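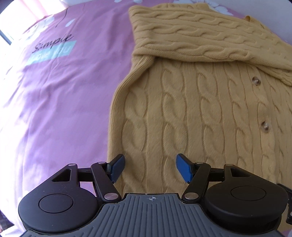
Last updated: June
By the Tirkance guide team
Reading time: 4 minutes

4. Setting up a trade room in Tirkance

A trade room is a private place in the game where two players can exchange creatures, costumes and decorations. You need a free Tirkance account and you must have finished the harbour chapter. Every item that you offer needs a cover picture, and the game takes this from your phone gallery. It can be a drawing, a screenshot or a plain photo. The picture is only for recognising your offer in the list and it does not change the value of the item.

4.1 Before you start

Update the game to the newest version. Players with an older version can see your room on the map, but they receive an error when they try to enter. Check also that your bag has free places. The bag holds 249 items, and a trade will not begin if the received item has no place to go.

Note: items in the Urnura storehouse are not counted as part of the bag. You must move them to the bag before you can offer them.

4.2 Open the room

1. From the map, tap your player icon and choose Rooms.
2. Tap New room. The game asks which town the room belongs to. Choose Desmet or Grallommont.
3. Write a name for the room, with a maximum of 20 characters. Spaces are counted too.
4. Set the room to Friends or Code. With Friends, everybody on your friend list can ask to come in. With Code, the game shows you a short code and you send it to the other player yourself.
5. Tap Open. A small lantern appears next to your icon when the room is ready.

Note: the town can't be changed later. If you chose the wrong one, close the room and make a new one.

4.3 Add your offers

1. Inside the room, tap the empty shelf.
2. Select the item from your bag.
3. Tap Cover and choose a picture from the gallery. On the first use, your phone will ask for permission to read your photos.
4. Move the picture with one finger until the part you want is inside the square, then tap Keep.
5. Write what you would like to receive. You may leave this field empty if you are open to any offer.

The cover is shown quite small on most phones. A picture with one big subject and strong colours is easier to find than one with many little things.

Caution: do not use a picture with your address, your school or your face. Other players can save it.

4.4 Make the exchange

1. Wait until the other player has entered and placed an item on the opposite shelf.
2. Tap their item and read the details page to the end. Event creatures sometimes have a lock, and they will return to the first owner when the season is over.
3. When both players agree, each one holds the Trade button for 2 seconds.
4. Do not close the game while the bridge animation is running.

The trade costs 1,021 shells for each player if the rooms are in Grallommont. In Desmet there is no cost, but event creatures are not accepted there.

Caution: a finished trade can't be reversed, also not by support.

4.5 If the room does not open

- The lantern stays grey: your connection is weak. Go back to the map and try again.
- The Cover button is missing: photo permission was refused. Open the settings of your phone and allow it for Tirkance.
- The other player can't find you: compare the town. Both players must be in the same one.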